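Bench notebook, July – the cable drawer, continued

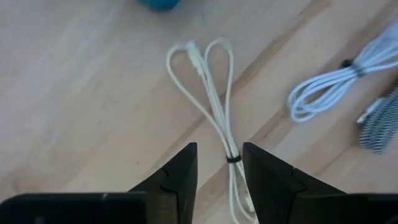
3 min read

Carrying on from the last entry, in which I said the cable drawer would take an afternoon. It is now a different afternoon.

Started at 1:30 with the drawer upside down on the floor, the only way it empties. Everything that came out was one object. Ho-yin Liao looked in, said "is that load-bearing?" and left again. Pulled the black stuff out first, then the gray, and left the white for last because white cables hold a grudge and keep every bend they were ever given.

Method, for whoever inherits this. Find both ends. Lay the cable on the wood table and run it through your fingers once from one end to the other, so the twists fall out the far side. Fold in long loops, a bit longer than a hand, and stop when you get bored or run out of cable. Tie low, not in the middle. Tied in the middle you get a bow tie, and bow ties snag on each other in the drawer, and then you are me. Tied low you get a long skinny bundle with loops at the top that you can hang on a nail.

The cream-white one on the table is the low tie, small black tie, pulled snug. Two loops at the top came out different shapes, one fat and one skinny. I redid that kind of thing four times on the first few bundles before accepting that matching loops are a hobby and this is a job. The connector sits up between the loops where you can get at it without undoing anything. I'm pleased with that part. On the old bundles the plug was always tucked into the middle for safekeeping, so to find out what kind of cable you had, you had to unwrap it, at which point you no longer had a bundle.

Ties: the Hubmann ones are fine. The Hetau ones are stiff and let go overnight. I came in to find three cables had quietly resumed their former lives. Remaining Hetau ties moved to the tomato plants, where standards are lower.

Do not pull the tie so tight the strands pinch. Snug, then back off a hair. I have a dead Naseo charger lead in the scrap bin with a kink exactly where somebody cinched it (me, last winter).

Labels. Ho-yin wants numbers, matched to the stock sheet. Fine. The sheet already has 1525 and 3044 down as "white cable" and 3813 down as "white cable (other)". I have asked what the other one is other than. Waiting to hear.

Storage: nails on the back of the Skevemance cabinet door, long bundles hung by the loops, short ones flat in the drawer. The door now swings open by itself from the weight. Folded a bit of cardboard into the latch.

Left to do:
the black pile
the gray pile
whatever is in the coffee can, which I have not opened and which rattles
buy more Hubmann ties, 26 in a pack, two packs

Stopped at 4:40. Drawer back in. It closes if you lean.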